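Wostville Evening College
Paralegal Certificate, Law Office Practice
Handout for Unit 6: The fee agreement and the first month with a client

Please read this before class and bring it with you. The first half will be familiar if you did the reading on trust accounts. The exercise at the end will be collected, so write it on a separate page.

1. Where we are

In Unit 5 we looked at the intake interview and the conflict check. We now suppose that the conflict check is clean and the client wants to go on. Between that moment and the real legal work there is a document, and it has several names. Some offices say engagement letter, some say fee agreement, some say retainer agreement. In this course I say fee agreement. When you work in an office you should use the name which the office uses, also in your file labels, so that other people can find the thing.

A reminder on the word "retainer". It is used for at least three different things: the agreement itself, a payment made so that the lawyer is available, and a deposit from which later fees are taken. Clients mix these up, and lawyers also do. If a client asks you on the telephone "is my retainer finished?", first find out which one is meant. In most consumer matters it is the deposit.

2. What the agreement should contain

The rules of professional conduct differ from state to state, and you must always look at the rule of your own state. In general, a contingent fee has to be in writing and signed by the client. For other fees some states require writing and some only prefer it. Our course policy is simple: every fee agreement is in writing.

Scope. What will the office do, and where does the work stop? "Representation in the dispute with Demeo Roofing" is too wide. Does it include an appeal? Does it include collecting the money after a judgment? If the office does not intend to do these, the agreement should say so in a sentence which an ordinary person understands.

Basis of the fee. Hourly, flat, contingent, or a mixture. If it is hourly, give the rate for every kind of person who will work on the file, and this includes you. Many clients are surprised when paralegal time appears on the first invoice. They would not be surprised if somebody had shown them the line.

Costs. Filing fees, process server, copies, expert. Costs are separate from fees, and the client must know who pays them and when. In a contingent fee case the agreement must also say if the costs come off before or after the percentage is calculated, and what the client owes if the case is lost.

Deposit. How much, where it is kept, when the office may draw from it, and what happens with the rest at the end. An advance deposit normally goes to the trust account until it is earned. Flat fees and availability retainers have their own rules in many states and we take them in Unit 8.

Ending. The client may end the relationship at any time. The lawyer may withdraw only in certain situations, and sometimes only with permission of the court. The agreement cannot change this, but it can explain it.

3. Recording of time

This is the part of the job where new paralegals have the most difficulty. You do a small task, you are interrupted, you do another small task, and at five o'clock you try to remember. Reconstructed time is almost always wrong. Sometimes it is too high, and then the client pays for something that did not happen. More often it is too low, and the office loses it.

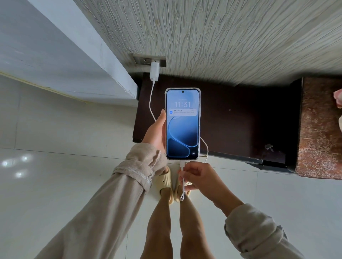
A time entry needs four parts: the date, the file, the time used, and a description of the work. Write the start time first, before you open the file, because this is the part which cannot be recovered later. It does not need special software. If the lock screen of your phone says 11:31 when you begin, like on the one here, then 11:31 goes on the time sheet and not "before lunch". Write the end time in the same way. A notification which comes in under the clock does not stop the entry, but if you answer it and it belongs to another file, the first entry ends and a second one begins.

Most offices bill in tenths of an hour. One tenth is six minutes. The agreement should say what unit is used and how rounding is done. If it rounds up, every short telephone call costs the client one full tenth. This is allowed in many places if it was disclosed and if the total is still reasonable, but it should not be a discovery for the client.

Descriptions. Compare these entries:

Weak: "Work on file."
Weak: "Attention to correspondence."
Better: "Reviewed three letters from roofing contractor; prepared list of dates for attorney."

The better entry says what was done and for what purpose. It also does not reveal any advice. Remember that invoices are sometimes shown to a court when fees are requested from the other side, so do not write in the description what the attorney thinks of the case.

Clerical work is a difficult point. Copying, putting papers in order, and carrying an envelope to the mail room are usually treated as office overhead. Preparing a chronology, summarizing a deposition, and drafting discovery requests under supervision are usually billable. In between is a gray zone. Ask the supervising attorney and write down the answer - you will have the same question again next month.

4. Worked calculation

The client is Batista Tile, a small shop in Grotcombe. The deposit in trust is $1,817. The paralegal rate in the agreement is $169 per hour. In March the paralegal spends 2 hours on a chronology and, on another day, 45 minutes on a draft letter.

Without rounding: 2.75 hours x $169 = $464.75. Left in trust: $1,352.25.

With tenths, rounded up for each entry: 2.0 + 0.8 = 2.8 hours. 2.8 x $169 = $473.20. Left in trust: $1,343.80.

The difference is $8.45. It is small here, but please think of a file with two hundred short entries. Observe also that rounding is done entry by entry and not on the total. Students often add the minutes first and then round, and the result does not agree with the invoice.

The money is not transferred when the work is done. First the invoice is prepared, the attorney approves it, and the client receives it. Then, according to the agreement, there may be a waiting period in which the client can object. If the client disputes a part, the disputed part stays in trust until the matter is resolved. The undisputed part can be transferred.

5. Communication during the first month

A great part of complaints against law offices has nothing to do with bad legal work. The client has called and has not heard back. If you read what clients write about lawyers on public review pages, you will see the same words again and again, in the good reviews and in the bad ones: called me back, never called me back, explained everything, did not explain.
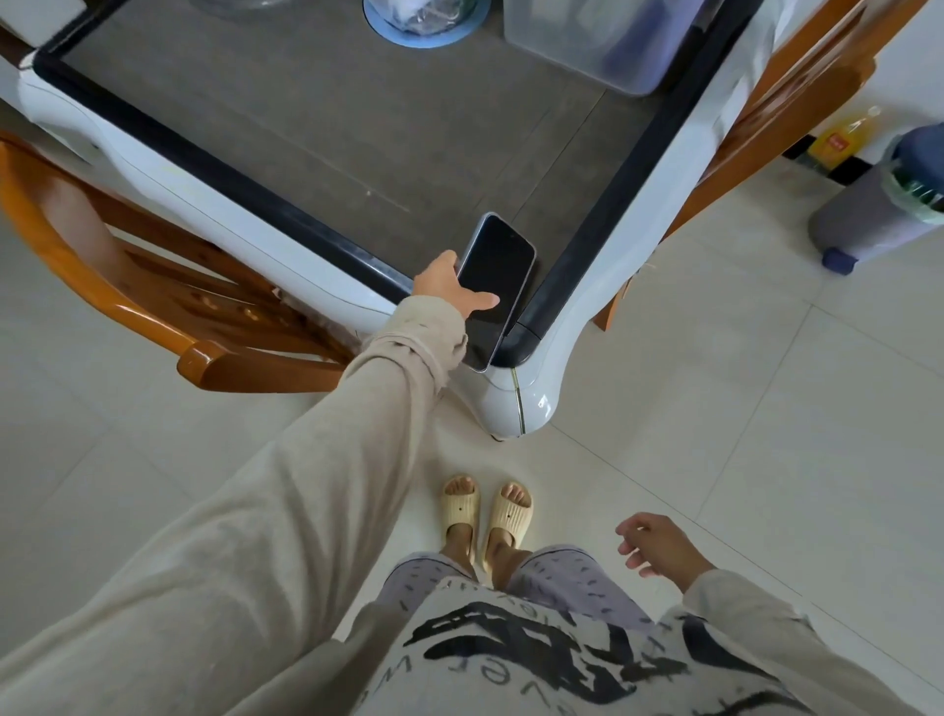

The lawyer has a duty to keep the client reasonably informed and to answer reasonable requests for information. The paralegal cannot take over this duty, but can do much to support it. Agree on one channel with the client at the start, and put it in the file. Ask about the hours also. For many clients the phone lies on the table with a dark screen, as in the photo, for a large part of their working day, and a voice message left in these hours is heard in the evening, when your office is closed. For such a client a short e-mail with a proposed time for the call is better. Make a note of every attempt, also the attempts without success.

What you may say to the client yourself: the date of a hearing, that a document was received or filed, which papers are still missing, that the attorney will call and when.

What you may not say: if the case is strong, if an offer should be accepted, what a clause means for the client, what the fee will be if the attorney has not set it. The last one is forgotten easily. Reading aloud a rate which is already in the signed agreement is fine. Giving a quotation for new work is not your task.

Suppose the client becomes impatient and says "just tell me what you think, I will not tell anybody". A sentence you can use: "I am not permitted to advise on this, but I will write down your question exactly and give it to the attorney today." Then do it today.

6. Bad reviews

This came up in the last class, so only a short note. If a client or a former client writes a bad review, the office must not answer with facts from the file. Confidentiality continues after the matter is closed, and it continues also when the review is unfair. You should not answer from your private account either. Print the page, give it to the attorney, and leave the response to him or her.

7. Exercise for next class

Batista Tile wants to object to the March invoice. The owner says by e-mail that the draft letter "cannot take 45 minutes" and that she never agreed to pay for paralegal time. The agreement is signed, and the rate is on its second page.

a. Which amount stays in trust now, and which amount can be transferred? Use the rounded figures from section 4.
b. Write the time entry for the draft letter in such a way that this objection would be less probable. Maximum two lines.
c. Draft a reply to the owner, for signature by the attorney. Maximum one page, everyday words.
d. Which of the statements in your draft could you have made yourself by telephone? Mark them.

Reading for Unit 7: the chapter on calendaring and deadlines, without the appendix.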